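Omar Fakhoury has spent most of the past two years trying to make a robot worse at seeing. He works at Masri, a small robotics lab in Zikodthorpe, and his latest study looks at what happens when a picking arm is trained on blurred pictures as well as sharp ones.

"Most groups throw the blurred frames away," he says. "We did too. Then we looked at when the arm was failing, and it was nearly always while the wrist was moving fast."

The team recorded 1,000 picks from trays of mixed household objects and trained two versions of the same model. One had only the sharp frames. The other had everything. Each was then given 60 new trays to clear at full speed.

The version trained on everything dropped fewer items, and Fakhoury says the gap was widest with cloth. "A hard block has an edge you can still find. Fabric doesn't keep its shape, so the arm has to go on colour and a rough idea of where the middle is."

He is careful about how far the result goes. The trays were plain, and the lighting stayed the same throughout. 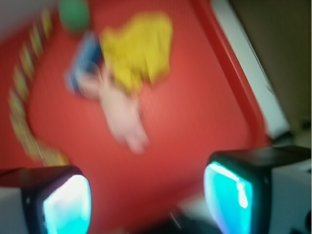
A red tray seen from the wrist camera, with a crumpled yellow item to the right of a blue one, a pink one extending below them, and the gripper fingers in the foreground.

A second lab, Menell, will repeat the tests in November with patterned trays. Fakhoury expects the numbers to drop. "I'd be surprised if they didn't," he says. "I want to know by how much."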